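Trostorlow Jilla Roof Bar Set
For wagons and hatchbacks with raised side rails
Page updated November 28, 2025

The Jilla is our favorite thing to bolt to a car, and we have bolted on a lot of things. It's a pair of low, quiet roof bars with clamp feet that go on with one key, and it turns an ordinary wagon into something that can take a kayak, a ladder, or a flat-pack bookcase home on the same weekend. If you had the older Prumbridge bars, you'll know the general idea. The Jilla keeps the shape people liked and gets rid of the fiddly plastic wedges (we don't miss them either!).

Each bar is 1035 mm long, and the feet slide inward from a widest setting of 900 mm between centers. Measure across your own rails before you order, front and rear, as most cars get narrower toward the tailgate. We've had people measure the front only and then wonder why the back bar sticks out more. It's meant to. You set each bar to its own width and then write the numbers on the little sticker under the end cap.

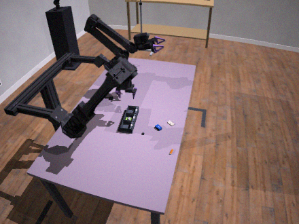
The feet are the part we get excited about. The clamp jaw is lined with soft rubber and closes from the inside of the rail, so the tightening force pulls the foot down as well as in. Turn the key until it clicks. Once you hear the click, stop, and go do the other side. Then come back and check the first one again, as it'll often take another half turn after the bar has settled.

What's in the box

Two bars, matched
Four clamp feet with rubber pads
Four end caps
Two rubber strips for the top channel
One tightening key
Four lock barrels and two keys, all keyed alike
Printed fitting guide

The whole set weighs 7 kg, light enough to carry out to the car in one trip and hang on a garage wall when you don't need it.
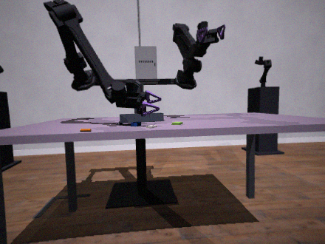 Noise was the big complaint with the Prumbridge, and we spent most of our development time on it. A roof bar hums when air breaks away from its back edge in a steady rhythm, and a plain square bar does this at pretty much every speed you'd want to drive. The Jilla has a teardrop section with a ribbed strip on top, and the strip does more for the noise than anything else we tried. Leave it in! When you use the channel for a bike carrier or a cargo box, trim the strip to fill the gaps between the mounts and push the cut pieces back in. A sharp kitchen knife and a little dish soap will do it.

With a sunroof, check that the glass still clears the bar when it tilts. On some cars it doesn't, and you'll need to keep it shut with the bars on.

Fits with

Poojary upright bike carriers, including the older ones with the narrow T-bolt
Poojary kayak cradles
Most cargo boxes with U-bolt mounts
Any accessory made for a standard top channel
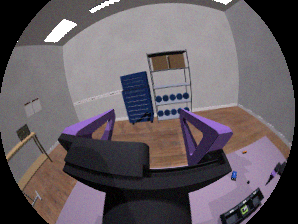 One customer wrote in to say that the bars had been on all winter, that the lock barrels got stiff with road salt, and that a puff of dry graphite sorted them out. The same customer would have liked a spare set of end caps in the box. We heard that from a few other people too, so spare caps are now sold as a pair, and the new ones have a deeper lip that holds better in a car wash.

Loading your bars 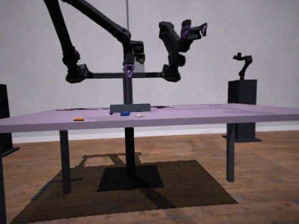 Spread the load between both bars and keep the heavy stuff low and close to the feet. A bar is strongest right over its supports, and the closer you get to the middle of the span, the more it wants to bend. It's a different job from a crossbar on a single upright, like the dark one behind the lavender table with a black robot arm at each end. That kind is held up by its post, with the weight hanging out to both sides, while a roof bar is held at the feet and left open between them. So a heavy toolbox goes near a foot, with something on the other side to balance it, and a long light thing like a ladder can go wherever it ties down best. Always go by the lowest limit you can find: your car's roof limit, the bar's, or the carrier's. The car's is usually in the owner's manual under towing and loading, and it includes the weight of the bars themselves.

Stop after the first few miles and check the straps and the feet. We still do this every single time.

Color and availability

The silver set is in stock now. Black is on its way and should be ready to ship in February — it has the same finish on the feet, so you can mix in parts from a silver set if you lose one.

Warranty is 3 years on the bars and feet, and the rubber parts are covered for the first year. Spare keys can be ordered with the number stamped on the face of the lock barrel, so take a photo of it before you put the box away.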